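### 3.2 Counter layout and takeaway packing

Packing at the Zornstead counter was looked at in July, 400 orders in all. Cups, paper bags and the yellow bags share one marble-patterned top, so reach matters more than shelf space. Upright cup stack kept close to the paper carrier. 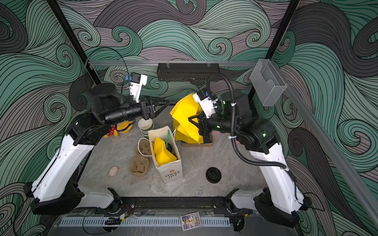 Most delay came before filling, i.e. finding the right item, opening it, making it stand up. Orders with 3 or more drinks were worst. Staff at Dogar (same menu, longer counter) had the same trouble, so lenght alone isn't the answer.

Folded stock was next. A low-sided open box lets the top piece be taken from any side, but the pile slides and corners creep over the lip. Lids stray too. See Fig. 4.

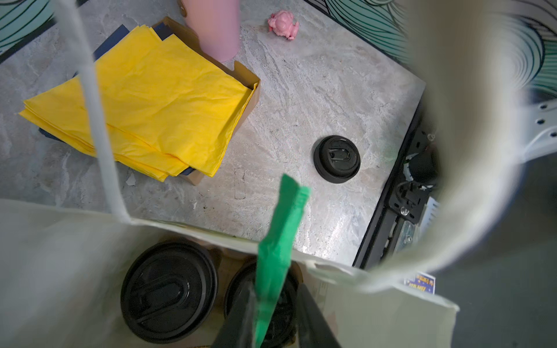

Nenorano, commenting on the draft, felt the box was the wrong thing to change and that lids should be fixed first, as a missing lid stops the order and a messy pile only slows it. Fair point. Lids weren't timed seperately; to be added for the Weltach counter.

**Figure 4.** Folded yellow stock in open cardboard box, with black cup lid on the counter.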